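Looking after the Grube hand gripper: common questions

Do the finger pads really need changing every 500 grips?
The Kolov leaflet says so. I doubt it. We go by the edge: once the pad looks ragged along the seam, order a pair. Before that you are paying for nothing.

How do I check that the fingers close properly?
Shut them over a pale surface and look straight down the join. Light between the tips means a bent link or a loose screw. Tightening the screws cures most of it, whatever the sales sheet says about "self-aligning".
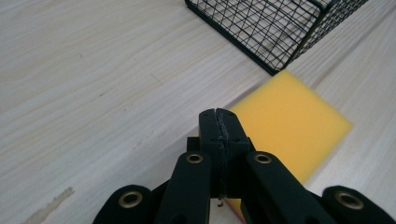 Fingers closed beside the sponge, brass-coloured rings at the link pivots.

Should I oil the pivots?
Ornine sells an oil for this. Kacper Kurek ran one gripper with it and one without from July and could not tell them apart. Wipe them and leave them alone.

Is the yearly service worth it?
Not in my view. Ada Ferraro at the Borkby bench will swap a worn link if you bring the gripper in.

Last changed 03/12/2022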